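Open day at Irico, Vikbridge

We got to the Irico packing workshop just after it opened, and what a fun morning! They put more than 100 small orders into boxes here every day, and I could have stayed at the tables for hours.

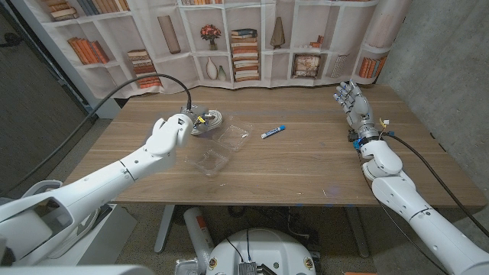 An open clear clamshell, a coiled white cable and a blue-capped marker on the wood tabletop.

I loved the cable coiling – so much harder than it looks! My first 4 loops sprang open. Go early, parking fills up fast.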